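Jillosside Robotics Club Forum > Student Projects > Laundry folding

Handheld gripper demos: how many folds before we train?
Reading time: 6 min
Posted in July by anivgate

anivgate
Starting a thread for the folding project so the discussion stops getting lost in the group chat. For those who missed the last meeting, the plan is to collect demonstrations with the handheld grippers at home over the break, then train one policy on the pooled data when the lab opens again. Task list for now is socks, T-shirts, shorts and towels. Each person does their own clothes on whatever flat surface they have.

The target in the project proposal is 500 good demos total. We have 80. I think the target is fine but I'd like to hear from people who have done more of it than I have. My questions are how long a session should be, whether we should all fold the same way, and whether beds count as a flat surface. The proposal says "table or similar."

Two grippers, one in each hand, same as in the training session. Start with the item unfolded, end with it on the pile.
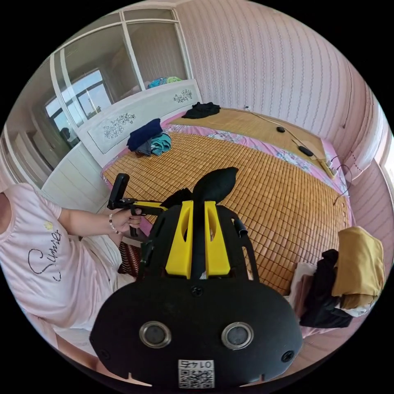
Folding on the bed, one gripper in each hand. Finished pile up by the headboard.

I'd say a bed with a firm mat is similar enough to a table. A bare mattress I'm less sure about, because the cloth sinks in with the fingers when you press down.

tealeaf_9
Beds should count. If we only accept tables we lose half the group, me included. My desk is narrower than a T-shirt.

On session length, I stop after 40 minutes. My grip gets lazy after that and I start dragging things across instead of lifting them. When I checked my own recordings the late ones were clearly worse.

mod_bracket
Beds are fine by me too but please write the surface in the log sheet. There is a column for it and most of you leave it blank. "Bed, mat" or "bed, sheet" is enough.

selvanayagam
I'm going to disagree on the number. 500 folds across four item types and this many bedrooms is thin. You'll get a policy that has seen everything a little. I would cut it to one item, T-shirts only, and get all 500 on that. Then we have something that might work at the demo day in the fall.

anivgate
The proposal has four items in it though. We'd have to go back and explain.

selvanayagam
Then go back and explain. It's a student project, they expect it to change. Last year's team kept all their goals and showed a video of an arm pushing a towel off a table.

quietmotor
I was on last year's team. The towel thing was a calibration problem and had nothing to do with the number of items. We had remounted the wrist camera the night before and never reran the offset. I don't mind it being brought up, but it's not evidence for what you're saying.

selvanayagam
Fair enough, I didn't know that. I still think one item.

quietmotor
I'd go with two. Shirts and towels. Towels are easy and they give the model clean examples of a straight fold. Socks I would drop completely. They're small, they roll up, and dark ones come out as a blob on the recordings.

tealeaf_9
Agree on dropping socks. Also dark clothes in general, at least for the first round. I had five demos of black shorts thrown out by the tracking check and I don't know if it was the shorts or me moving too fast.

mod_bracket
It was you moving too fast. The tracker doesn't care much about the shorts, it cares about the background. If the room has enough detail in it and you don't whip the gripper around, it holds. Blank white walls are worse than dark clothes. I looked at all the rejects from the first batch and most were fast turns or somebody starting to move before the start beep.

tealeaf_9
OK. I'll redo them slower.

cellance
New this semester so sorry if this was covered. When you do a fold with two grippers, do both hands have to be holding the cloth the whole time? I find I pinch with the right and use the left one to hold things flat, and sometimes the left isn't doing anything.

mod_bracket
That's allowed. Keep the idle one in a sensible place, near the work and off to the side. Don't put it down in the middle of a demo. If you put it down, end the recording and start again.

Also don't let the idle one cover the item from the other one's camera. That's the second most common thing I see.

anivgate
Adding another one from the same place as the first. Right hand is doing the pinch and the left stays beside it, pointing in at the cloth. I think this is about what cellance means.

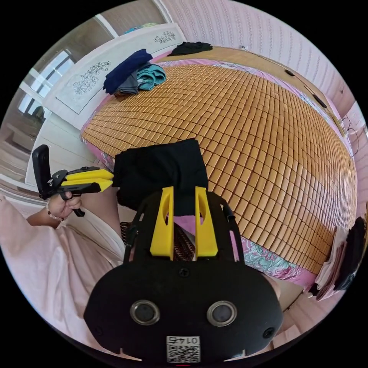

cellance
Thanks, that answers it. I've been holding my left one much too far away then, almost behind me. One more question. Is there a set order for the folds on a T-shirt? I do sleeves in first and then bottom to top. My roommate folds in half lengthwise first, and we're sharing one kit.

selvanayagam
This is the part I care about most. Pick one order and make everyone use it. If half the shirts are folded lengthwise first and half are sleeves first, the policy averages the two and does neither. I've seen it stall at the first fold because of this.

quietmotor
Depends on the policy. The one we're planning to use can represent more than one way of doing a thing, that was the reason for choosing it. Mixed styles hurt less than people think. What hurts is mixed styles with very few examples of each.

selvanayagam
We have 80 demos. That is very few examples of each.

quietmotor
Yes, so for now I agree with you, but for a different reason.

anivgate
Fine, let's fix the order. Proposal:

Shirt face down. Left sleeve side in, right sleeve side in, bottom hem up to the collar, move to pile. Towel: short edge to short edge, then again the same way, move to pile.

Anyone who has already recorded with a different order, leave it in the folder and put "old order" in the notes. We can decide later whether to use it.

tealeaf_9
Does the pile need to be in the same spot each time? Mine moves around depending on where I'm sitting.

anivgate
I'd like it to move. If it's always top left the robot will learn top left.

mod_bracket
Move it between sessions, keep it still within one. Otherwise I can't tell from the recording whether the last step was done right.

selvanayagam
Can we also vary the starting mess? Everybody lays the shirt out neatly before they press record, and on demo day it's going to be a basket of crumpled stuff.

mod_bracket
Crumpled is stage two. Let's get flat starts working. If we reach nearly 100 clean shirts by the next meeting I'll write up instructions for crumpled starts.

selvanayagam
I'd rather start now, it's the same effort to record. But OK.

quietmotor
Those of you who want to try crumpled starts can put them in a separate folder. It doesn't hurt anything and we'd have a head start.

mod_bracket
Separate folder is fine. Label it so I don't run the normal check on it.

cellance
Last thing from me. One of the finger pieces on our kit is looser than the other. It still closes but there's some play in it. Should I tighten it or leave it alone?

mod_bracket
Don't tighten it past snug, the plastic threads strip. Snug it, then redo the open and close recording at the start of your next session. The width reading comes from the fingers, so if they shift, everything after that is off until you redo it. If it keeps coming loose, bring the kit in when the lab opens and take the spare.

anivgate
Summary so far, I'll edit the sheet tonight. Shirts and towels only for round one. Fixed fold order as above. Beds allowed, write the surface down. Sessions under 40 minutes. I'll email the advisor about the change in items and post the reply in this thread.

selvanayagam
I can help with the email if you want. I have last year's proposal and it might be useful to point at what changed in that one.

anivgate
Yes please, send it to me.

tealeaf_9
Redid two of the black shorts at a slower speed and both passed the check. I know shorts are out now. I wanted to see.

Contact the moderators | © Jillosside Robotics Club | Back to top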